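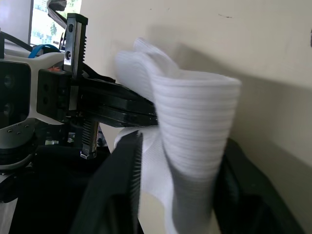

Mirnanden Town Council
Public Records Access Project
Progress report to the Sheehan Fund
Report date: 11/18/23
Prepared by: Marama Pryor, Town Clerk's Office
Reviewed by: Emanuel Nistor, Finance

1. Purpose of the grant

The Fund is supporting the council to make its older property and highway registers open to residents without an appointment. The registers were held at the Grudgate depot until the spring. The work covers moving the registers, listing them to a common standard, scanning those in heavy use, and setting up a public search desk at the Stanthorpe Street offices. This is the second report under the grant agreement. It follows the headings in Schedule 3.

2. Work completed in this period

All registers have been moved from Grudgate to the ground floor store at Stanthorpe Street. The store was checked by the council's building control officer before the move, and the shelving load was found to be within limits once the end bay had been fixed to the wall.

Listing is complete for the highway series, which comes to 209 volumes. Each has a reference, a date range, a condition grade and a note of the streets covered. Street names were entered as written at the time, with the current name in a second field. This took longer than planned, as a number of streets in the east ward were renamed more than once and the renaming orders were filed with the meeting minutes and not with the highway papers.

The property series is partly listed. The early deeds registers are done. The later ones use a card index that does not match the volume numbers after the town changed its lot numbering, and a cross-reference table has to be built before listing can continue. The table is in draft.

Public notice of the new access arrangements was given at the October council meeting and posted at both council offices. The comment period has closed. Most comments were about evening opening. One asked for copies to be certified at the desk, and this has been passed to the town attorney.

3. Work behind schedule

Scanning has not started. The first round of quotes came back on different terms - one priced by page, the others by volume - and could not be compared. Finance asked for the work to be quoted again on a per-page basis with a fixed price for fold-out plans. Responses are expected before the end of the year.

The search desk is also late. The counter is in place and the data points are live, but the public terminal cannot be connected until the network for visitors is separated from the staff network. The IT contractor has the work order.

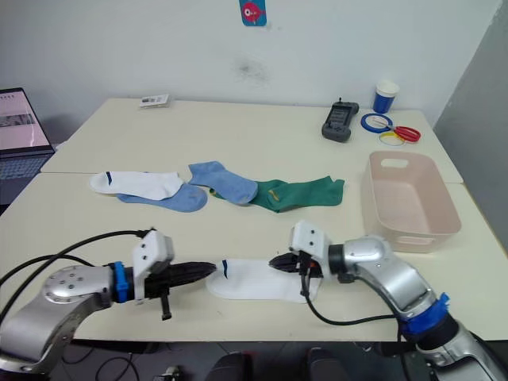 The delay to the desk does not affect access in the meantime. Residents can ask for a volume at the main counter during office hours and read it in the small meeting room. Requests are logged by series so that scanning can be directed at the volumes people ask for. So far the highway series accounts for most requests, mainly from owners checking whether an alley or side lane was ever accepted by the town.

4. Spending

The moving budget is closed and came in under the approved amount. The balance is $4000. We ask the Fund's permission to apply it to conservation of the fold-out plans in the highway series, several of which have split along the folds and should not go through a scanner in their present state. No change to the total grant is requested.

Staff time on listing has been charged at the agreed rate. The extra hours on street renaming were met from the Clerk's Office budget and do not appear in the claim. Invoices and time sheets are attached as Annex A.

5. Risks

Card index. If the cross-reference table shows gaps, some later property volumes will have to be read page by page. This would push listing of that series past the grant end date. A decision point has been set for January.

Scanning cost. If per-page prices exceed the estimate, the scope will be cut to the highway series and the earliest deeds registers. The other volumes would stay available on paper.

Opening hours. Evening opening is not funded under this grant. Council will consider it with next year's budget, and nothing in this report commits it either way.

6. Next period

- Finish the cross-reference table and resume listing of the property series
- Award the scanning contract
- Connect the public terminal and open the search desk
- Adopt the copying fee schedule, subject to the town attorney's advice on certified copies

7. Decisions requested from the Fund

a) Approval to move the balance in Section 4 to conservation.
b) Agreement to receive the scanning milestone report with the final report, given the repeat quote.

Questions on the listing and access work should go to Marama Pryor at the Stanthorpe Street office. Questions on the claim should go to Emanuel Nistor.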